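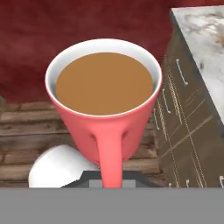
**Brenda Pickering**

I have washed the kit for a women's hockey team, a junior football side and my own household, mostly in the same machine and mostly between October and Easter. These are the methods I still use. I have left out the ones that ruined something.

## Before anything goes in the machine

Turn out the bag on the day of the match. Kit left rolled up overnight smells worse and takes two washes.

Unroll the socks. Take tape off them while it is still pliable and check inside for the ends. Turn shirts inside out if they have printed numbers. Empty the pockets of tracksuits and training shorts, where you will find hair bobbles, gum and sometimes a gumshield.

If the mud is thick and wet, leave it. Hang the shirt over the side of the bath or on a line under cover until the mud has dried, then take it outside and brush it with a stiff brush. A nail brush does for collars and cuffs. Most of it comes off as dust. Rinsing heavy mud down the sink is how we came to have the waste pipe off twice in one winter.

Thin, splashed mud can go straight into a bucket of cold water. Change the water when it goes brown, and again if you need to.

## Stains

**Grass.** Rub a little liquid detergent into the mark while the cloth is dry, leave it half an hour, then wash at the warmest setting on the label. Old grass stains on white shorts need an overnight soak with an oxygen stain remover. Test it on the hem first if there is coloured piping.

**Blood.** Cold water only, as soon as you can. Hold the cloth under the tap with the water coming through from the back. Rub in plain hand soap, rinse and repeat. If it has dried, soak it in cold salty water before you try the soap. Warm water sets it. Wear rubber gloves if it isn't your own family's, and wash that item separately.

**Tar and 3G rubber crumb.** Crumb shakes out when dry and not before. Tar wants softening with a little cooking oil on a cotton bud, then washing-up liquid to lift the oil out again.

**Muscle rub and deep heat.** Washing-up liquid again, worked in with your fingers. Leave it ten minutes. You may still smell it after the first wash.

**Pitch marking paint.** Let it dry, flex the cloth to crack it, and pick or brush off what you can. The remainder usually goes in a normal wash. I had one pair of navy shorts where it never did, and they became training shorts.

## Washing

Most modern shirts are polyester and say 30 or 40 on the label. I wash ours at 30 with a non-biological liquid and a slightly longer cycle. Powder is better for white shorts and for socks.

Do not use fabric conditioner on sports shirts. It coats the fibres, and the shirt stops drawing sweat away and begins to hold on to the smell. If you have a shirt that smells clean out of the machine and sour again as soon as someone runs in it, soak it for an hour in a bucket of cool water with a mug of white vinegar, then wash as usual with no conditioner. Once is generally enough. Never let vinegar anywhere near bleach.

Do not overfill the drum. A full set of shirts is too much for a small machine, and the ones in the middle come out with the mud still in the seams. I do shirts in one load and shorts and socks in another.

Keep new red, maroon and navy shirts away from everything else for the first few washes. A colour-catching sheet helps but I wouldn't trust it with white shorts.

Put anything with Velcro in a net bag with the Velcro closed. That goes for goalkeeper's gloves too, if the maker allows them in the machine at all. Many don't.

## Printed numbers

Heat does the damage. Numbers that are peeling at the edges have nearly always been tumble dried or ironed from the front.

- Wash inside out at 30.
- Hang to dry, still inside out.
- Iron on the back if you must, on the lowest setting, with a tea towel between.
- Store flat or rolled, with the print not folded on itself.

A number that has begun to lift can sometimes be pressed back. Lay baking parchment over it, press firmly with a warm dry iron for a few seconds, lift, and let it go cold before you touch it. Try this on the worst one first. Tracey Clegg did our old number 7 this way and it stayed down until the shirts were replaced.

## Socks and shin pads

Pin or peg socks together in pairs before washing. I use large nappy pins for the long ones. Peg them up by the toe to dry so the elastic at the top isn't stretched.

When the elastic goes, cut off the foot and keep the leg. A sock leg makes a good sleeve over shin pads, and it is also the best thing I know for polishing boots.

Shin pads should be wiped down after every game with warm water and a drop of washing-up liquid, then left open side up. If there is a removable lining, wash it with the socks. For pads that already smell, make a paste of bicarbonate of soda and water, spread it on the foam, leave it until dry and brush it off out of doors.

## Boots and astro shoes

Knock them together outside, soles facing. Scrape round the studs with a lolly stick or the handle of an old wooden spoon. Wash the soles with a brush and cold water but keep the water out of the inside as far as you can.

Take the insoles out. Take the laces out as well if they are caked, and put them in the wash inside a sock with a knot in it.

Stuff the boots with newspaper. Change the paper after an hour or two, when the first lot will be soaked, and again before bed. Keep them off the radiator and away from the oven, however much of a hurry you are in. Heat cracks leather and lets go the glue on the soles. A shelf in an airing cupboard is all right if the door is left ajar.

Leather boots want a thin coat of dubbin or leather cream every few weeks. Put it on when they are dry, and wipe off what hasn't gone in by morning.

Where a sole has begun to part at the toe, clean both faces with a dry toothbrush, roughen them lightly with sandpaper, and use a flexible shoe glue. Bind it with strips of old bicycle inner tube and leave it a full day. Superglue goes brittle and will crack at the first bend.

Screw-in studs should be taken out at the end of the season, and a smear of petroleum jelly put on the threads before they go back. If one has seized, soak that part of the sole in warm water for a few minutes and try again with a proper stud key. Pliers chew the stud and then you have nothing to grip.

## Gumshields

Rinse in cold water, brush with a soft toothbrush, and dry before putting in the case. Hot water will change the shape. Once a week use a denture tablet in cool water. The case needs washing too — more than the gumshield does in some houses. It should have holes in it, and if it hasn't, make a few with a hot skewer.

## Drying in the winter

This is the real difficulty from November on. A polyester shirt will dry overnight on a hanger in a room with a window open a crack, but socks and hoodies won't.

Spin everything a second time. It costs very little and takes out a surprising amount of water. After that, lay a heavy sock or a tracksuit leg along a dry towel, roll it up tightly and kneel on it.

Leave gaps on the airer. Put shirts on hangers along a shower rail with the bathroom door shut and the fan on. If you have a dehumidifier, stand it in the same room as the airer, close the door and empty the tank in the morning.

Wipe down the window frames while you are at it. We had black mould behind the curtain one December from kit drying in the back bedroom, and it took me longer to clear than a season's worth of stains.

## Bags

Tip out the crumbs and grit and use the narrow nozzle of the vacuum cleaner along the seams. Sponge the lining with warm soapy water, prop the bag open with a coat hanger and let it dry right through. Between times, keep a sock leg filled with bicarbonate of soda and tied at the top in the boot pocket. Change it monthly.

Zips that stick can be run over with the stub of a candle. If the teeth are full of sand, brush them out first with a dry toothbrush or you will only make a paste.

Carry two bin liners, one for wet kit and one to stand on when you change.

## Small mends

Polyester thread and a fine ballpoint needle are what you want for shirts. Catch a pulled seam at once, going back over a few sound stitches at either end. For a hole away from a seam, iron a small piece of stretch patch on the inside, through parchment and on low heat.

Snags in the knit should never be cut. Ease the loop through to the back with a crochet hook or a needle threader.

Replace the cord in shorts by fastening a safety pin to the new end and working it along. Better still, put two or three stitches through the cord and the waistband at the centre back when the shorts are new, and it can't be pulled out.

## Putting away for the summer

Wash everything once more even if it looks clean. Dry it for a day longer than you think it needs. Fold shirts with tissue over the numbers and put them in a cotton bag or a cardboard box, never sealed plastic. Write the sizes on the outside, with a list of what is missing or past mending.

Let balls down a little and keep them out of the loft. Put the pump needles in a matchbox taped to the pump.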